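The Ferry to Fukimberg

A short story 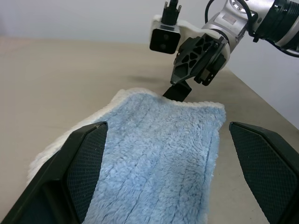

1. October

My aunt left me the house at Fukimberg and the key came in the mail, taped to a piece of cardboard. The lawyer's letter said 211 Zacharias Road. It said nothing about the roof.

I took the late ferry, the Ikar, with one bag and a blue cloth for the dusting. A man at the rail asked if I was going over for the fishing. I told him I was going over to sell a house. He nodded and went back inside.

The front door had swollen and I had to put my shoulder to it. She had left the kettle full. There were two cups on the rack, and I stood looking at them for a while, as she had lived alone for as long as I'd known her.

2. The neighbour

On the second morning a woman came up the drive with eggs. She had a key of her own and seemed embarrassed to be holding it.

"I used to come over for the radio," she said. "Most nights."

I made tea. She took the cup with the chipped handle without looking for it. We talked about the price of gas, and the colour of the harbour before snow, and after a while about my aunt — how she cheated at cards and wouldn't wear her glasses.

When she got up to go she put her key on the table. I picked it up and gave it back to her.

3. The call

The agent from Prollelance rang at noon. He had a buyer who would take the place as it stood. I said I'd need until spring.

"What's happening in spring?" he asked.

I told him I had to see about the roof.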